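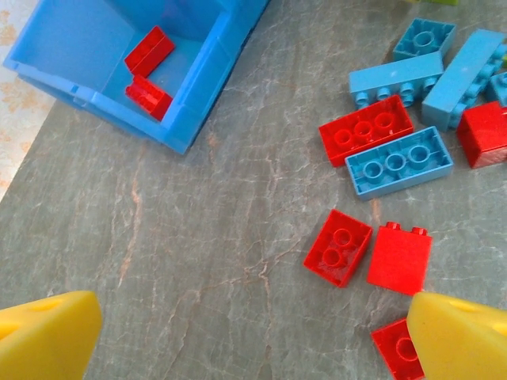
Kragh stops brick sorting arms after gripper fault

June 2021

Kragh has taken its brick sorting arms out of service after a fault in which the grippers did not open when they received the command to open. No person was hurt. The company says the arms will stay off until a new version of the control software is tested on every table.

The arms are used in the returns department in Skandton, where boxes of used toy bricks come back from schools and rental customers. Bricks are spread on a table, and an arm picks them up one at a time and puts each color in its own bin. The work was done by hand until March, when Kragh started to use the arms together with a control program named Stulteo. The program is supplied by Prondeo, a small software firm which also has the service contract.

According to a notice that Kragh sent to its customers, the fault was first seen during an evening shift. An arm had picked up a red brick and moved it over the bin. The gripper should then have opened. It stayed closed, and the program still recorded the brick as delivered. The arm went back to the table with the brick between its fingers and tried to pick up the next one. It pressed the first brick against the table top with more force than is permitted, and the safety stop did not react at once. An operator pushed the red button at the side of the table and the arm stopped.

The table top got a scratch and one finger pad was torn. The brick was broken.

When the technicians read the log files, they found that this was not the first time. The log contained 1,533 deliveries for which the program had no signal that the gripper was open. In most of these cases the gripper had opened as it should, and only the signal was missing. Kragh does not yet know in how many cases the brick was still held. The log covers all the arms since the start in March.

Prondeo has explained the fault in a short technical message. The program waits 600 milliseconds for the open signal. If no signal comes in this time, it should stop the arm and ask for help. In the version which was installed in Skandton, this check was switched off during the setup of the system and was not switched on again. Prondeo writes that it regrets the mistake, and that the check will be a fixed part of the program in the next version, so it cannot be switched off from the settings menu.

The late reaction of the safety stop is a separate question. The force limit is measured at the wrist of the arm, and Kragh believes that the limit was set too high for small and hard objects such as bricks. The manufacturer of the arm has been asked for advice. Until there is an answer, nobody is allowed to reach over a table while the power is on, also when the arm stands still.

The fault has consequences for customers too. A box that was sorted by the arms may contain bricks of the wrong color, or may have fewer bricks than the list on the lid. Kragh has taken back 20 boxes from its own store for a new check. Customers who received a sorted box after March can send it back without cost, or they can report the missing pieces with the form on the Kragh website. The box number is printed on the lid and has to be given in the form. Kragh asks customers not to send single bricks by letter.

The sorting is now done by hand again, and this takes more time. At the moment 3,716 boxes are waiting in the returns department, and customers should expect a delay with refunds of deposits. Orders for the new school year have priority. Rental customers whose contract ends during the delay do not pay for the extra weeks.

The new version of Stulteo will first run on one table only, with an operator beside it and with reduced speed. The test has two parts. In the first part the open signal is disconnected on purpose, to see that the arm stops. In the second part the arm sorts normal returned boxes, and each bin is checked by hand afterwards. Kragh will start the other arms when both parts have been passed without errors. A date for this has not been given.

The arms that pack finished boxes in the same building use a different gripper and a different program. They are still in operation.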